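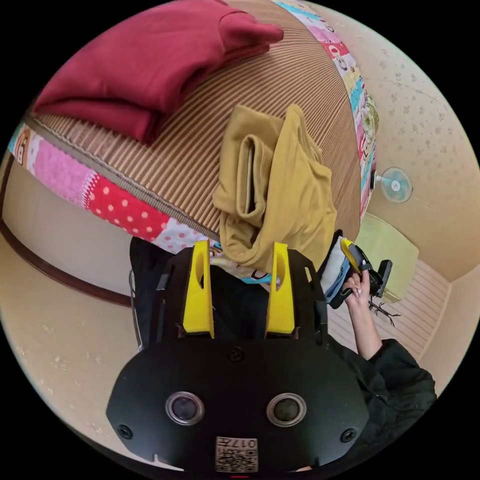
Fitted sheet keeps coming off one corner of a deep mattress

Posted in Home & Laundry, Oct 7, 2022

I have a double mattress from Loketti, bought in May, and a memory foam topper on it. Mattress and topper together come to 34 cm at the edge. The sheets are labelled "extra deep, 38 cm" so on paper they should fit with room to spare. Three corners hold. The fourth, at the head end on the wall side, lifts within a night or two and the sheet then creeps towards the middle.

I have tried turning the sheet through 180 degrees and the same corner of the bed still lifts, so I don't think it is a fault in the elastic. I have also swapped to a second sheet from the same pack with the same result. Both are cotton, 300 thread count, washed at 40 and tumble dried on medium.

Is it worth buying a deeper sheet, or is there a way of fixing the ones I have? I would prefer not to sew anything.
sadside_flat

3 replies

Antigoni Politis
Measure the sheet before you buy another. The depth on the packet is normally taken before washing, and cotton loses some of it in a hot dryer. Lay the sheet inside out, pull one corner pocket flat and measure down the seam from the top to the elastic. You need the full depth of the mattress and topper plus at least 5 cm to go underneath. If your pocket is now 36 cm, only 2 cm is tucked under, and that will not hold.

As the fault stays with the bed and not the sheet, check the topper as well. Foam toppers slide. If yours has moved even slightly towards the wall at the head end, that corner has further to go than the other three. Take everything off, square the topper to the mattress, and fit the difficult corner first, then the one diagonally opposite. Most people leave the awkward corner until last, when there is no slack left.

To hold it without sewing, use sheet straps with a clip at each end. The sort that run across under the corner in a triangle are better than the long ones that go the whole width. Clip on to the hem just behind the elastic and not on the elastic itself, which tears. I have used the Flurlow ones for two years on a 33 cm mattress. One clip has lost its rubber pad and the rest are fine.

Dry the sheets on low or on a line from now on. It will not bring back what has gone.

kouris79
just get a flat sheet and do hospital corners. never had one come off

pilling_again
Agree with measuring. Also look at the width. A topper with rounded corners leaves a loose bit of fabric at the top of each pocket, and the sheet works its way up from there when you turn over. A mattress protector with a stretch skirt, put over both the topper and the mattress, keeps the two together and gives the sheet something less slippery to sit on. Mine is 9 years old and the skirt has only now started to go.

sadside_flat
Measured: 35 cm on one sheet, 35.5 on the other. Topper was 3 cm out at the head end. I have squared it up and ordered a set of the triangle straps.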